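Prenley Pocketed Gripper Fingers, Yellow, Pair
Order code 1437

We've had a soft spot for these fingers ever since the first pair came out of its box, and we do like trying our stock on small, slippery, awkward things before we list it. An earbud case is a lovely test — smooth, rounded and just light enough to skid away if you're clumsy with it.
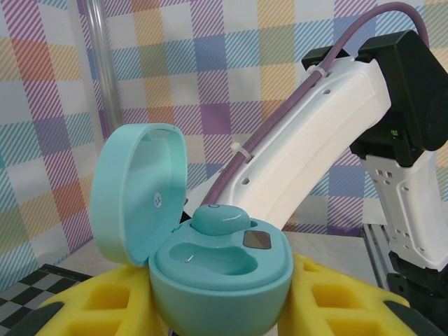

Open earbud case between the yellow fingers.

Each pair weighs 52 grams and comes with screws and a little hex key. They fit the Skiltus and Clamier small arms as they come, and you can mix them with other fingers on a two-arm bench if you fancy a comparison.

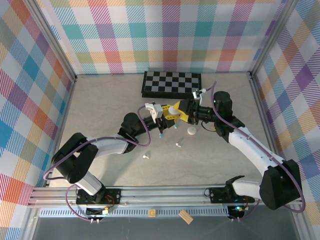

Will they fit my Dreßler gripper?
They will with the adapter plate, which we sell separately and expect back in stock in June.

Small rounded things want a slow close, we've found, and it's well worth fiddling with the speed setting before you blame the fingers (we've all done it!).
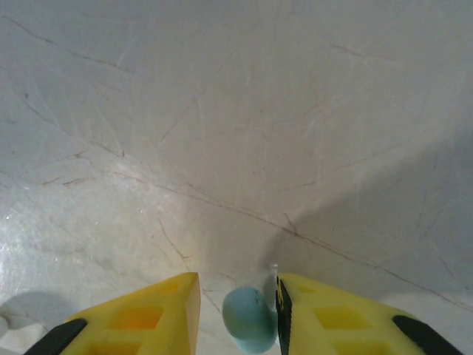 Words by the Prenley bench team, 9 April 2021

We've now put almost 700 grips on our own pair and are still very fond of them. Wipe the pads with a damp cloth now and then, and do check the screws after your first long day.

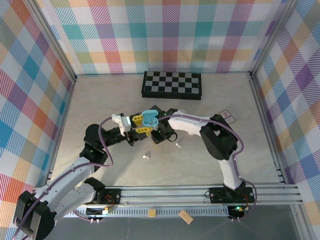 Two arms meeting at a teal earbud case.

Spare pads are sold in packs of 5.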